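Ticket 3054: left finger on gripper 2 not closing square
Cell: Warnberg bench
Status: open, waiting on parts

Morning all. So gripper 2 is at it again! Same moan as in August (ticket 2571, if anyone fancies a read), the fingers come together but the left one gets there a touch late and the tips end up crossed. Fine on anything chunky, hopeless on thin stuff.

First thing I did was swap the yellow tips over, left to right, to see if the fault went with them. It didn't. Then I wiped down the pads, blew out the slots and ran the width calibration again from scratch. Slightly better for 8 cycles, then back to its old tricks. 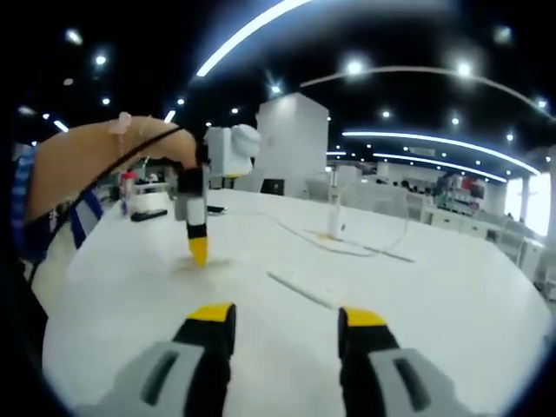

Darcy Ormsby
Cell technician, Moltudo

After that I tried the thin strip test, which is my favourite because you can't fool it. Lay a strip flat on the white table, open the fingers wide, come down over it and close slowly. With both sides level it lifts straight. Mine came up skewed every time, always dropping on the left, so I'm fairly sure it's play in the finger mount and the pads are off the hook.

I've nipped up the two screws I can reach (the third is behind the housing and I'm not taking that off without the proper driver, Pei-shan, I learnt my lesson). Please don't run the calibration again for now, it just hides the problem.

Brijesh, could you order a new left mount from Bajpai? And check the cable clip while you're in there, it felt a bit loose to me. I'll leave this open until the part's fitted and the strip test passes.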